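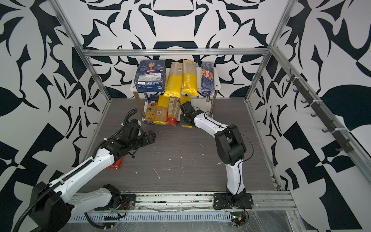
How should dry pasta be kept on an open shelf?

Sealed, off the floor, away from steam and direct sun, with the oldest packet at the front. Unopened packets can stay in the maker's packaging until the date on the pack. Once opened, move the pasta to a lidded container or fold the bag down and clip it.

Two-tier shelf, dry goods on the top tier. The Barilla box on the left is stored on its side, with the barcode label on its lower front. Long pasta stands upright next to it, ending with the slim blue spaghetti box at the right.

Notes on the shelf gallery

Kunolon keeps these pages as a record of small storage layouts for dry food. Layouts are judged on three points only: whether a label can be read without moving the packet, whether tall packets stay up, and whether the shelf can be wiped down quickly. Price and looks are left out. The dry goods section was last revised on 11 June 2020.

Boxes and bags

Card boxes stack and stand well but soften in damp air. Bags resist damp better until they are opened, then lose their shape – a half-used bag of spaghetti will normally need support on at least one side. Where both kinds share a tier, put a box at the end of the row to act as a stop.

Upright or flat

Spaghetti stored upright takes up less width. Stored flat, it is less likely to fall when the packet behind is pulled out. Flat boxes should have the date facing forwards, even if that hides the front panel.

Clearance

Leave 50 mm between the tallest packet and whatever is above it. Less than that and the packet has to be tilted to get it out, and open bags spill. On the Foley layout the gap was later raised to 74 mm to suit a taller jar.

Humidity

Keep the store below 58 per cent relative humidity if card packaging is used. The Zistham pages list readings by month; September was the dampest and the only one in which boxes were moved into tubs.

Cleaning

Wipe the tiers with a barely damp cloth and dry them before the packets go back. Sweep below the bottom tier at the same time. Drasavetti layouts with closed sides are covered on a separate page.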